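Re: Can any of them do the dishes yet?
Viola Serra, September 5, 2023
4 minute read

Pierina Orlandini wrote:

> I keep seeing clips of arms folding towels and wiping counters. My mother
> is 81 and lives alone. I don't need a butler for her, I need something that
> clears the table and puts the tissues back where she can reach them. Is
> anyone on this list close to that? Or is it all simulation and sped-up video?

Pierina,

A lot of it is simulation, including what we do at Kelach. I will stick to our own work and leave the towel clips to the people who made them.

Our job since spring has been table clearing. There is a simulated room, a counter, one arm with a two-finger gripper, and a few things lying on the counter. The arm has to move them without knocking over the rest. I have split this into the parts you would care about.

1. Seeing what is there. From close to the gripper the view is crowded. The fingers take up a good part of it, and a small black object next to a black gripper is hard to separate from it. A tissue box is much easier. It is a plain shape with something white in it.
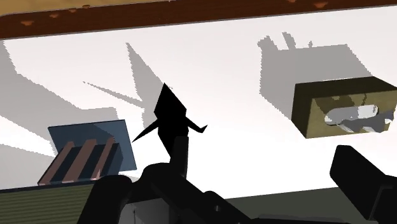 2. Picking it up. Boxes go well. We ran 403 attempts on boxes and blocks and I would call the results good enough to show a customer. Thin or pointed things go badly. The origami bird was Selvaraj Sultana's idea and it has cost us most of the summer. Two fingers can close on a wing, but then the bird swings and comes down somewhere you did not ask for. On a real table it would also be crushed, and the simulator does not model that.

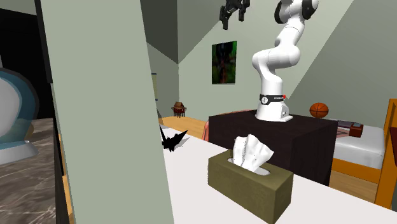
Giorgia Costa tried the same task with a gentler grip setting and got 22 clean lifts out of 48. That is progress over last year. It is also less than half, and your mother would not put up with it at breakfast.

3. Putting it down. People skip this one. Setting a box upright on a bare counter is fine. Setting it down inside or beside something else is where we lose time, because the fingers need room to open. If the gap is tight the arm backs off and tries again, and each new try takes longer than a person would take to do the whole table. 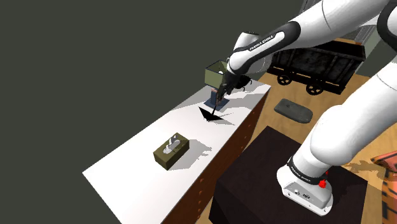

We have a number of room layouts now and swap the furniture and pictures between runs, so the software does not learn one room by heart. It helps. It still does not give you wet plates, crumbs, a tablecloth or a cat.

4. Price and safety. I can't tell you much. The arm we simulate is a Franka, a bench arm that gets bolted down. It will not follow anyone to the kitchen. Guerra have been talking about a wheeled base, but I have not seen it run.

So the answer for your mother is no, not this year. For shop-floor work with the same part in the same tray, yes, and that has been true for a long time. A reaching stick and a tray with a rim would do her more good at the moment.

If you want to see longer runs, write to me off list.

Viola

Comments (3)

Nathalie Lachance
The point about putting down matches what we had at Orko with cups. We ended up fixing the spacing on the shelf and leaving the software alone. Have you tried narrower fingers?

Selvaraj Sultana
For the record, the bird was meant to be the hard case. I would keep it in.

Pierina Orlandini
Thank you, that is clearer than anything I had read. She already has the reaching stick. I will look for the tray.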